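Osvaldo Godoy wants the county to buy the hospital. He is less sure what happens the morning after

Osvaldo Godoy has a campaign sign leaning against the wall of his office in Jollham, and he has not put it up because he does not like the wording. "It says 'Save Our Hospital,'" he said. "Everybody running says that. My opponent says that. It's like being for bridges."

Godoy is running for the open seat on the county commission, and he has built most of his campaign on one proposal: that the county buy Matham Regional, the 43-bed hospital on the north side, from the company that has owned it for six years. He would pay for it with a sales tax, which voters would have to approve in September.

I went to see him expecting a speech and got a good part of one. I also came with a list of questions his own mailers don't answer, starting with the price.

"We don't have a price," he said. "The owners won't name one until the county makes a formal inquiry, and the commission won't vote for an inquiry. So I get asked for a number by people who are blocking the number."

That is fair as far as it goes. It doesn't explain why his first mailer said the purchase would be "well within reach." When I read him the line, he took the mailer and looked at it for a while.

"I wouldn't write that again," he said. "I think it's true. I can't show you that it's true."

The case for doing something is not hard to make. Matham Regional closed its maternity unit last year, and a woman in labor in the south end of the county now faces a 50-mile drive. The emergency room is open, but people who work there describe nights with one doctor and a waiting room that spills into the hall. Neema Chege, a nurse who left in the winter after seven years, told me she had stopped believing any owner would fix it.

"I've worked under two companies there and they both came in with a plan," Chege said. "Now Osvaldo has a plan. I'll probably vote for him. I'm not going back to work there on the strength of it."

Godoy winced a little at that when I passed it along, then said she was right to wait. His answer is that a county hospital would answer to voters, who can fire commissioners. I pointed out that voters in this county have returned the same commission majority three times running, including after the maternity unit closed.

"They've never been offered anything else," he said. "You can't hold it against people that they picked from what was on the table."

His opponent, Laurențiu Nistor, is offering them something cheaper. Nistor wants the county to pay the current owner a yearly subsidy in exchange for a promise to keep the emergency room open. He told me by phone that the county "has trouble running a landfill" and that he would not hand it an operating room.

I asked Nistor what would happen if the owner took the money and closed the emergency room anyway. He said the contract would have penalties. I asked how large. He said that would be negotiated. So there are two candidates and two plans, and the figure that matters is missing from both.

Godoy at least has a place to point to. He brings up Vimness in nearly every appearance, a county two hours west that took over its hospital and kept it open. He brought it up four times with me. What he mentions less is that Vimness had a reserve fund to lean on and that its hospital lost money in each of its first three years under county ownership.

"Sure it lost money," he said. "The sheriff's department loses money. The library loses money. When did we decide the emergency room was the one that had to turn a profit?"

It's his best line, and he knows it. Mwende Sang, who kept the books for the county health department before she retired, has heard it at two forums and claps for it. She also thinks it dodges the problem.

"The library doesn't get turned down by insurers," she said. "A hospital bills Medicaid, it bills Medicare, it bills private plans, and all of them pay late and argue. If the state cuts its rates, the tax he's proposing won't cover the gap. I've asked him what he does then."

I asked him too. He said he would go to the capital and fight the cut. I asked what he would do if he lost that fight, and he said he'd come back to the voters and tell them so.

"People can handle bad news," Godoy said. "They've been getting it from a billing office for years."
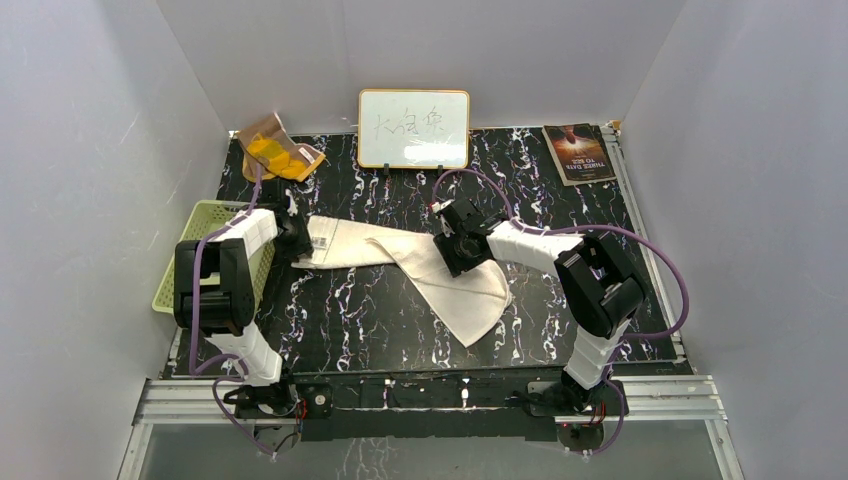 Whether they'd vote for a second tax after hearing it is another matter, and on that he would only say that he'd rather ask than guess. The first forum with both candidates has been set, and each campaign told me its man would bring figures.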